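Progress report to the Clirnia Fund: the Stosness print and packing room
Second report, covering the period to the end of November

Where we had got to

Readers with long memories will recall that our first report ended with a promise to have the packing room in working order by the autumn. We have kept it, if autumn is allowed to run on a little. The room is open, the floor is level enough that a dropped pencil stays where it lands, and the door closes without being lifted. These are small things to put in front of a funder, but we spent the whole of last winter without them.

The grant was for two jobs. The first was to turn the old store at the back of the Stosness building into somewhere flat work could be sorted, backed and packed. The second was to get the Hutapea collection of posters, plans and notices out of the tea chests it arrived in and into proper folders. The first is done bar the shelving. The second is a good deal further on than it was, and a good deal bigger than any of us thought.

The room

The walls have had two coats of white and the window has a blind that works in one direction. We have learned to decide about the light first thing and live with it until evening. The damp patch under the sill was treated in the summer and has not come back, although it is inspected so often that it may simply be shy.

Most of the discussion was about the work surface. The plan you approved had a pale top, which looked very smart in the drawing. Our trial with a borrowed pale table went badly. Nearly everything we back and pack with is white, and a sheet of white board laid on a white table more or less vanishes, edges first. Corners were caught by sleeves and one board was cut square against what proved to be the edge of the table. We asked for a dark top instead and you kindly agreed. The change cost nothing, the supplier being glad to be rid of it. White board on it can be seen from the doorway, and a corner that is out of true looks out of true.

The dark top has its own drawback in that it shows every speck of dust. We now wipe it down at the start of each session and again after the mid-morning break, when the biscuits have been through.

The folders

The Hutapea collection was listed in the original bid as 2,000 items. That figure came from the inventory supplied with it, and we should have been more suspicious of a number so round. Now that every chest has been emptied the count stands at 2,094, the extra ones having been folded inside others, used to line the chests, or in one case wrapped round a jar of tacks. By the end of November, 1,283 of them had been flattened, given a white backing board and put away.

We have settled on colours for the folders after a false start. The first scheme had six, and it needed a key pinned to the wall, and then a second key for those who could not tell the buff from the cream in poor light. The present scheme has two. Orange is for anything that still needs a decision and grey is for anything finished. Orange was chosen because it is hard to overlook, and we can report that it is very hard indeed to overlook a whole trolley of it. Some of the orange stock creases if it is so much as glanced at. It will do for work in progress, and the grey is stiffer.

The backing boards come ready cut from Skukar in the two sizes we use most. They have been clean, square and late. Two deliveries in the period arrived after we had run out, and the second time we filled the gap by sorting the maps we had been putting off, so some good came of it. We now reorder when there are 40 boards left in the larger size. That seemed over-cautious when it was suggested and has since been overtaken by a particularly busy week.

What went less well

The shelving is not up. It was delivered in September with the uprights for one system and the brackets for another, and the two have no interest in meeting. The replacement brackets are promised. In the meantime finished folders lie flat in the plan chest, which is filling from the bottom, and the overflow is in the dry cupboard by the stairs. Nothing is at risk, but fetching a particular folder takes longer than it should and involves kneeling.

We also underestimated the time needed for flattening. The bid allowed one night under weights for each item. That is plenty for a notice folded once in half. It is optimistic for a plan that has been folded in eight since it was drawn, and several of those have gone back under for a second week. We have stopped scheduling them and simply look every few days.

Lastly, the labels. The first batch would not stick to the grey folders and the second batch would not come off anything. A third is on trial and we would prefer not to say more until it has been through a cold spell.

Money

Spending on the room is complete apart from the final payment on the shelving, which we are holding until the parts fit together. The saving on the blind (see above, under things that work in one direction) has been moved to folders. Materials are running slightly ahead of plan because of the additional items. We expect to cover that from the contingency and are not asking for more. A full statement will come with the final report, set out in your format this time.

Next steps

Between now and the spring we mean to get the shelving up, move the finished folders on to it, and carry on with the backing at the present pace. The large plans will be left to the end, when there is more clear table to turn them on. We would also like to open the room to visitors for an afternoon, and will send a date once there is somewhere for them to put their coats.
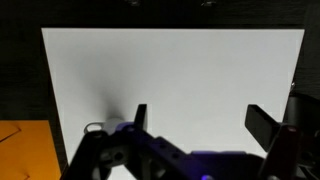 White board on the dark top, with orange to the left.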